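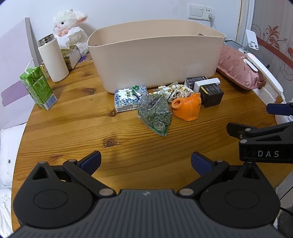 Changing trains at Endora

Most long rail itineraries fail at the connection. The fast services are well described in every planner, seats on them can be booked months ahead, and the times are dependable enough. The weak point is the junction where a traveller has to get from one operator's train to another's, often with luggage and often with a ticket that was sold in two parts.

Endora is such a junction. It has 9 platforms, of which seven are in daily use, and it sits where the coastal line from Plinum meets the inland route to Aranda. In July the number of passengers changing there is several times the winter figure, and the layout of the station was not designed for it. Platforms 1 to 4 serve the coast. The inland platforms lie on the far side of the goods tracks and are reached by a single subway with stairs at both ends and one lift at the eastern end.

The published minimum connection time is seven minutes. This is the figure that journey planners use when they offer a through itinerary, and it is measured from the arrival of the first train to the departure of the second. Doors on the inland services are locked one minute before departure, so the usable time is six. From the front coach of a coastal train the walk to platform 7 takes a fit adult four minutes. From the rear coach it takes longer, and the lift adds a wait that cannot be predicted.

Dragica Petkov has compiled connection tables for independent travellers for 18 years, first on paper and now as a downloadable sheet that she revises at each timetable change. Her table for Endora lists two figures for every pair of platforms, one with stairs and one with the lift. Where the planner gives seven minutes she gives 12 and 18.

"The planner is correct on its own terms," she says. "It tells you what is possible when the first train is on time and you know which way to turn. I write for people who have not been there before."

Her advice on seating follows from the position of the subway. The stairs come up at the eastern end of each coastal platform, so passengers from Plinum should sit in the front two coaches. Coming the other way, from Aranda, the order is reversed, and the rear coaches are nearer. Seat reservations on the inland trains are allocated from the middle outwards unless a coach is requested, and the request has to be made at the time of booking. It can't be added later without cancelling.

Tickets are the second matter. A through ticket from Plinum to Aranda is a single contract, and if the first train is late the passenger may board the next available service without paying again. Two separate tickets for the same journey are two contracts. The saving from splitting at Endora can be considerable on advance fares, but the traveller carries the whole risk of a missed connection, and the advance fare on the second leg is lost. Petkov recommends splitting only where there is at least one hour between trains, or where the second leg is on the stopping service, which has no advance fares and accepts an ordinary ticket all day.

Rail passes fall between the two. A pass covers both legs, so a missed train costs time and nothing else, except that the reservation supplement on the fast inland service has to be paid a second time. The supplement is waived on the stopping service and on the night train to Nadance. 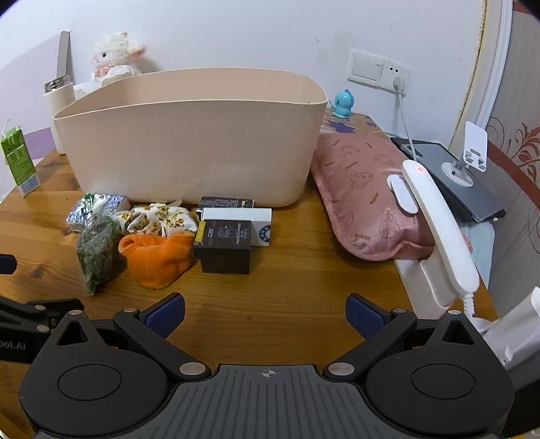

Can a traveller break the journey at Endora on a through ticket?

A break of journey is allowed once in each direction on the flexible fare, for up to 24 hours, provided that the ticket is stamped at the information desk before leaving the station. Advance fares do not permit it.

The night train deserves a separate note. It leaves Endora at 22.40 and reaches Nadance shortly after six, with a long stop on the way while the locomotive is changed. The line covers only 200 kilometres, and the slow timing is deliberate, as an arrival at three in the morning would be of no use to anyone. Couchettes are sold in compartments of four or six. The lower berths go first, and the upper ones are warmer in summer than most people find comfortable. Seated coaches are attached as far as Aranda and are then removed, a point that is marked in the timetable by a small letter in the margin and missed regularly.

Facilities at Endora itself are modest. The left-luggage office closes at 20.00, before the night train and after the last fast service to the coast. Lockers are available in the main hall on the coastal side and take coins or cards. There is a waiting room on platform 6 — heated, with sockets along one wall — which stays open until the night train has gone. The café on platform 1 closes at 19.00, and the machine in the subway sells water and little else. A supermarket stands opposite the main entrance and keeps longer hours.

A second lift, at the western end of the subway, has been approved. Petkov has left a blank column for it in her table.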